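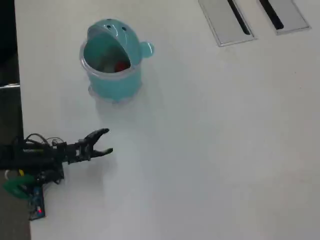 A teal container with two small dark eyes and a wide opening.

Trurthorpe dental clinic fills its evening list, slowly

Trurthorpe has its evening dental clinic back, and the town has responded the way it responds to most dental matters, by meaning to call next week.

The Panwood Road practice reopened its late sessions in December after a gap long enough for the old sign to be stolen. Two chairs are staffed until 8 p.m., and cleanings, fillings and emergency visits are all on offer. Root canals remain a daytime pleasure.

Practice manager Tahira Malik said 456 people had put their names down for an evening slot. When the front desk phoned them, 23 asked whether it would hurt and then hung up.

"We count those as inquiries," Malik said.

Dentist Arnaldo Garcia, who covers most of the late shift, said patients after 6 p.m. are calmer, or possibly just tired. He has asked them to stop brushing in the parking lot. "I can tell," he said. "It's a nice gesture, but I can tell."

The practice has 3593 patients on its books, and 1286 of them have not been in for a checkup in two years. Letters are going out this month. Hygienist Lejla Stan wrote the first draft, which was returned to her with the word "shame" circled.
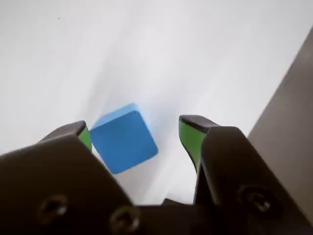 How to book

Evening slots can be reserved by phone or at the front desk. Cancellations need a day's notice, and "I flossed this week" is not accepted as grounds.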